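December. Hand wash notes, back utility strip

Machine is still waiting on the pump, so the mixed bag got done by hand on the floor. Writing down what I did so Thenmozhi and Emmett can do it the same way next time, or tell me what to change.

Weight of the bag dry was 1,893 g on the bench scale. I'd guessed nearer 2,000. Detergent was the Zanham liquid, one capful to the basin, water from the hot tap let down with cold until I could keep my hands in it.

### Gray things

Soaked first and longest. Two changes of rinse water, the second one still a bit cloudy. I wring these by bunching the whole garment and twisting with one hand higher than the other, over the basin so the water goes back in. Keep the white stuff away from the floor by the walls, where the tiles are dirtiest. The mop needs to be hung up before anyone starts.

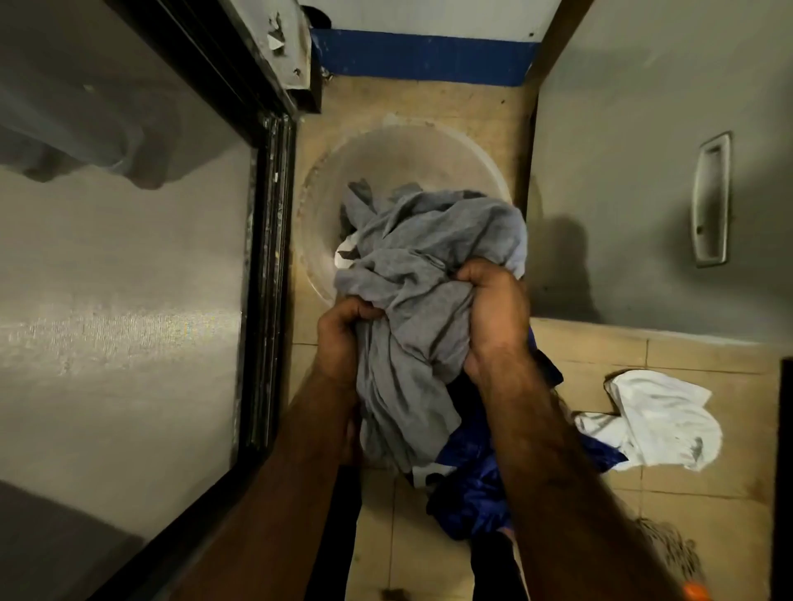
### Blue satin

Rosalind asked for this one to be treated gently and I mostly managed it. No hard twisting. Gather it up in folds over the bucket, squeeze, shift your grip, squeeze again. Satin holds more water than you'd think and it slides, so it takes longer than the gray. Watch the plastic ring on the edge. If you pull against it the stitching takes all the load. Desmond has the spare rings in the Dovby tin if one does go.

I left the satin to drip on the rail for 43 minutes before moving it to the rack. Still heavy at the bottom hem when I moved it.
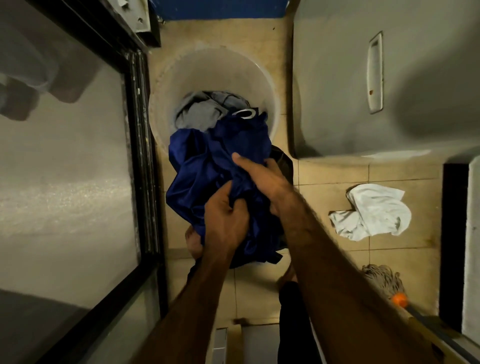

Rinse water for the satin should be fresh. I used the tail end of the gray rinse for the first pass and then had to do it over. That was the slowest part of the afternoon and it was my own fault. Also, shoes off. The floor gets wet enough that socks are no use and the gray mat slides.

### Dark load

Last, and on its own, apart from the light blue cloths, which I should have done earlier with something paler. Will check them for dye in daylight. The bucket was too full. With the blacks packed up to the rim you can't work the water through them, and everything comes out tangled with whatever is under it. Half a bucket at a time next time, even if it means more carrying.

For the long pieces, pull up a length, wring that, then pull up the next. Trying to lift one out whole is hard on the back.

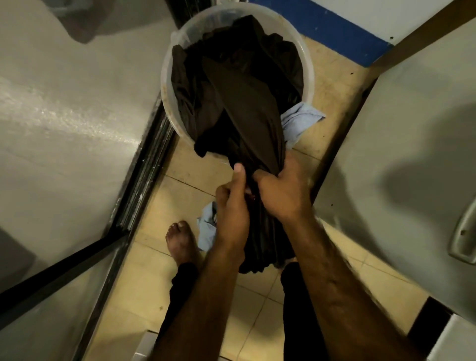

*Dark load, pulling the long piece up by hand.*

Total for all three, including fetching water: 84 minutes. Rack is full. Davoud needs the rack by 4 p.m. tomorrow, so anything still damp goes over the chairs in the front room.

To do:

- scrub the tiles by the blue stripe, the marks don't come off with the mop
- wipe the bucket rim inside and out
- second basin (Szabo had them on the low shelf)
- ask about the pump again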